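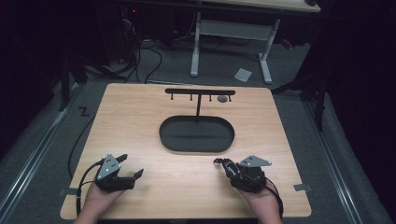
**Category:** Media lists and scheduled sends
**Product:** Skerunar, agency plan
**Raised by:** Nadine Khoury, Geltorell
**Opened:** 2021-06-29
**Status:** Resolved, one item left open

### Original message

Hello lovely support people,

Apologies in advance for the length of this one, but I've been going in circles since breakfast and I'd sooner give you too much than make you come back and ask me.

We look after the PR for Qudah, who make garden furniture, and we've got their spring range announcement scheduled through Skerunar. The list is called "Qudah – homes and gardens" and it has 306 contacts in it. I know that number by heart because I built the list myself in May, one journalist at a time, with a great deal of tea. The Contacts tab still says 306, bless it. But when I open the scheduled release and go to Review Recipients, 30 of them are missing. There's no warning and no red triangle, they simply aren't there, and several are the ones the client cares about most (the weekend supplements, mainly).

What I've tried so far:

- Logged out and back in, twice, and cleared the browser cache
- Tried the other browser, the one I don't like
- Removed the list from the release and added it again
- Made a copy of the release from scratch and attached the same list
- Looked up three of the missing people by hand. All three have a valid email address, none has unsubscribed, and one of them wrote back to me last week to ask how my dog was

The release is due to go out tomorrow at 9 am under embargo, so I'm a bit anxious, as you can imagine. I haven't paused it yet because I wasn't sure whether pausing loses the embargo settings. Does it? I have a feeling it did once.

Many thanks, and sorry again for the essay,
Nadine

### Reply from support

Hi Nadine,

Please don't apologise, this is the sort of ticket we like getting! You've saved us a good half hour of questions.

First, the worrying bit: pausing is safe. Your embargo date, time and wording all stay as they are, and you can resume whenever you're ready. There was an old behaviour where a paused release went back to draft and dropped the embargo, so you're remembering correctly, but it was changed a while ago. I'd go ahead and pause now, just so you can have your lunch in peace.

On the missing contacts, could you check one thing for me? Open one of the people who has vanished, scroll to the very bottom of their record and have a look at **Linked outlets**. I'd like to know whether there's an outlet there with a little grey padlock beside it. Then do the same with somebody who does show up in the review, so we can compare.

Also, did anyone on your team bring contacts across from Illo at any stage? I can see an import on your account but not which list it touched.

### Nadine, in reply

Paused, thank you, and everything's still there. What a relief.

Yes! There is a padlock. I'd never scrolled down that far, to be truthful. The three I checked all have one, and the two who show up properly don't.

And yes to Illo as well. We used it before we moved to you, and I asked for our old outlet records to be brought over so that we wouldn't lose the notes on who likes a phone call and who would prefer never to hear a human voice. I'd thought it was only the notes that came across. Could they have brought something else with them?
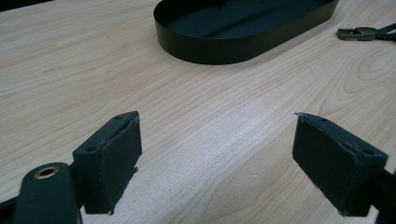
If it helps, the old account had its own rules about who could be contacted for which client. We had a bit of a muddle years ago where two of our account teams pitched the same editor on the same morning for rival clients, and after that we locked certain outlets to certain teams. I'd forgotten all about it until I started typing this paragraph.

### Reply from support

That's it, and you've more or less solved it yourself!

The locks came over with the outlet records. Skerunar reads them as "reserved for another client", so anyone linked to a locked outlet still counts towards the list total but is left out when the release is put together. Quite right to leave them out if the lock is real. Not at all right to do it without telling you, and I've said so to our developers in fairly plain words.

To clear them:

1. Go to **Outlets** and choose **Filter > Reserved**
2. Tick the outlets you want to free up. Leave any where the reservation still matters to you
3. Choose **Release reservation** from the Actions menu
4. Go back to the scheduled release, open Review Recipients and press **Rebuild**

Please don't skip the Rebuild, as the review page holds on to the old version of the list until it's told otherwise. One small warning: the Actions menu handles up to 999 outlets in one go. You're nowhere near that, but I mention it in case you're ever tempted to tick the whole directory.

### Nadine, in reply

Rebuilt, and we're back to 306! I scrolled through the whole lot to be sure and found all my supplement people. I've kept the reservation on one outlet, but it has nobody on the Qudah list so it makes no difference here.

The release is resumed and the embargo reads 9 am tomorrow, as it should.

Could the ticket stay open until there's a proper warning on the review page? I'd hate for one of our newer account execs to get caught by this on a launch day. And if you need somebody to try it out beforehand, I'm very happy to be a guinea pig.

### Support note

List and release confirmed correct by customer. Main issue marked resolved. Warning on Review Recipients for contacts held back by a reserved outlet logged as a change request and linked to this ticket. Nadine to be contacted when there's a test version.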